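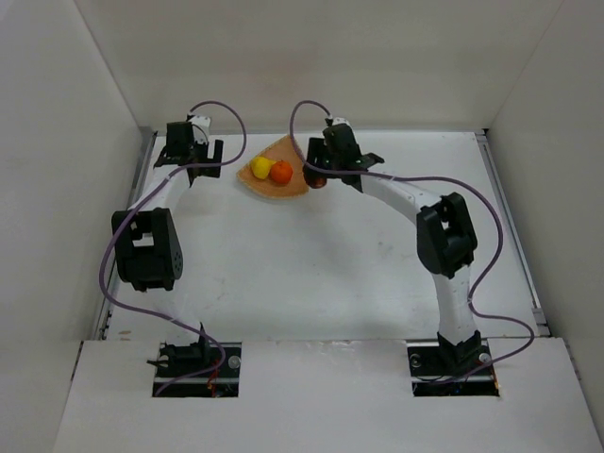 If they close the front desk at Clulbridge, people round here will just stop reporting things, was how one woman near the back put it, and she got the biggest clap of the night.

November 12, 2025
By the Brerkuvley reporter

I'd gone along to the policing meeting in Brerkuvley expecting the usual dozen faces and a plate of biscuits. Instead there were 98 of us squeezed into the hall (I know because we all had to sign in, and the sheet was read out at the start) and they'd run out of chairs before the first speaker had found the microphone.

The row is over the front desk at Clulbridge police station, which would shut in March under plans put forward by the area's policing board. Officers would still be based in the building, but you wouldn't be able to walk in off the street and talk to anyone. You'd ring, or go online, or catch the bus to Bultmont, and that's a 22-mile round trip from where I live!

Both candidates in the council by-election turned up, and I have to say they were a lot politer to each other than their leaflets are. The one standing for the ruling group said the money saved would pay for two more officers out on patrol in the evenings, and that most people ring these days anyway. Fair enough, I suppose, but she got a rough ride when she was asked whether those two posts were promised or only hoped for. Hoped for, it seems, until the budget is agreed.

Her opponent wants the desk kept open three days a week and says he'd find the cash by putting off the refit of the council offices. He was a bit vague on whether a councillor can tell the police how to run their counter (I don't think they can) and a man by the radiator told him so quite loudly.

The board's figures say the desk had 277 visitors between the start of summer and the end of September. To some in the hall that sounded like hardly any. To others it sounded like plenty, especially when you remember it's only been open in the mornings and has been shut altogether on quite a few of them. I've walked down there twice myself this year to hand in a lost purse and found the blinds down both times, so I do wonder how many others gave up and went home.

There was a long detour about parking outside the school, as there always is, and a shorter one about quad bikes on the lane up to Foulkes farm, where the gate has been smashed again. The inspector who'd come to answer questions took notes on both and said she'd have someone look at the gate this week.

No vote was taken. The board is still collecting comments, and paper forms are on the counter at Brerkuvley library for anyone who'd sooner not do it online. I've filled mine in and it took me two sides.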